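My aunt left me the bakery in Keltcombe, 24 bread tins, and a sourdough starter that had outlived two of her husbands. The lawyer read the part about the starter twice. I was to feed it every morning and keep it away from drafts and Methodists.

I gave it a week. I knew nothing about bread, but I had once sold insurance in Hunau, and I figured a product was a product.

The first loaf weighed as much as a car battery. I put it in the window anyway. A woman came in, knocked on it, waited as if someone might answer, and bought a soda.

By May I had sold 87 loaves, most of them to the same man. He never said a word about the taste. He took four at a time, in a wheelbarrow. I was flattered until I walked past his place one evening and saw the garden wall coming along nicely.

I thought about being offended. Then I thought about the rent.

"How many more do you need?" I asked him the next morning.

He looked at the ceiling and moved his lips for a while. "Two hundred," he said. "And could you make them a little squarer?"

I went in the back and fed the starter. It burped at me, the way my aunt used to when she was pleased.

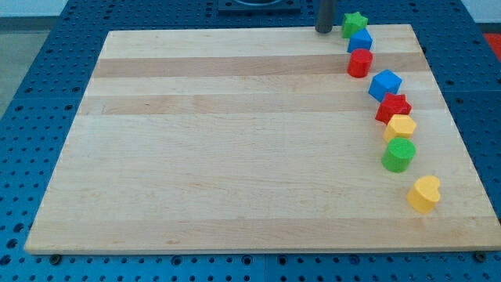 ## Part Two: The Corner Pieces

The trouble with a square loaf is the lid.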